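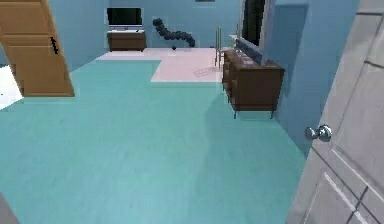
Stairs and teal floor, from the 3D model

Cinstead Home Forum > Floors and Stairs > Teal floor next to wooden stairs, am I making a mistake?

vallier_maison
Posts: 18
Wednesday, 21:14

Good evening to all. I read this forum since one year but I write rarely, so please excuse my English.

We are renovating the ground floor of a small house and I would like a painted floor in teal, one colour everywhere, from the front door to the back of the living room. The stairs are wood, a warm orange-brown, and they will stay as they are. My husband says the two colours will fight. My sister says it is very beautiful but I will be tired of it after two winters. I have looked at the model so many times that I do not see it any more.

The boards are pine, old, with some gaps. We have already removed the carpet and most of the glue. My questions are about the colour and also about the paint, if it will survive two children and a dog.

bidden_boards
Posts: 2827

Orange and teal are opposite each other on the colour wheel, so they make each other stronger. Some people love this. I would not do it in a whole ground floor, but I am a boring person with grey floors.

The preparation matters more than the colour. Old pine with glue residue needs a proper sanding, then a knot sealer, then primer. If you skip the knot sealer you will have yellow circles coming through by spring.

halfpastpaint

I disagree with bidden about the colour. We have a dark green-blue floor with oak stairs and everyone who comes in says something nice. What makes it work is white walls and white skirting, and no other strong colour near the floor. If you also have a red sofa, then maybe think again.

For the dog: get a floor paint with a satin finish. Matt looks lovely for a week.

vallier_maison

Thank you both. The sofa is beige, I am safe. The walls will be white, perhaps a little bit cream.

bidden_boards, the knot sealer, is it necessary on all the knots or only on the large ones? There are very many.

bidden_boards

All of them. Two thin coats, small brush, put the radio on.

tarn_and_tiles

Can I ask why paint at all? A teal vinyl would cost you a weekend and you can mop it. Painted boards with gaps between them collect every crumb in the house. I had them in my last place in Peñalver and I was cleaning the gaps with a knife.

halfpastpaint

Vinyl on top of old boards without plywood underneath, you will see each board through it after a few months. So it is not a weekend, it is a weekend plus plywood plus cutting the bottom of all the doors.

tarn_and_tiles

Fair, I did have to cut the doors. I still prefer it to the knife.

vallier_maison

We thought about vinyl, but the floor would become higher and then the first step would be lower than the others. The man who came to look at the stairs said this is dangerous, people trip on it. So I think it is paint.

For the gaps, is it better to fill them or to leave them? I have read both opinions and each person is very sure.

oldlath

Leave the small ones. Wood moves with the season, and filler cracks and comes out in pieces. For the wide ones use thin strips of pine, glued on one side only, and plane them flat before you paint. It is slow work but I did our hall like this and it has held well.

On the colour I am with your husband, sorry. Two strong colours meeting at the foot of the stairs is a lot to look at every morning. Have you thought to put a runner on the stairs, something pale? It would calm the orange down.

halfpastpaint

A pale runner with two children and a dog!

oldlath

Pale-ish.

bidden_boards

Before you buy the full quantity, paint a big piece of hardboard, at least a metre wide, and leave it on the floor next to the bottom step for a week. Look at it in the morning and with the lamps on. Teal goes very green under warm bulbs. I have seen people repaint a whole room for this reason.

vallier_maison

This is a very good idea, I will do the hardboard. I have ordered two small tins, one the teal and one a bit more grey, for the peace in the family. Delivery takes around a week. I will write again when I have put them beside the stairs.

tarn_and_tiles

Put the grey one down first and see if your husband notices.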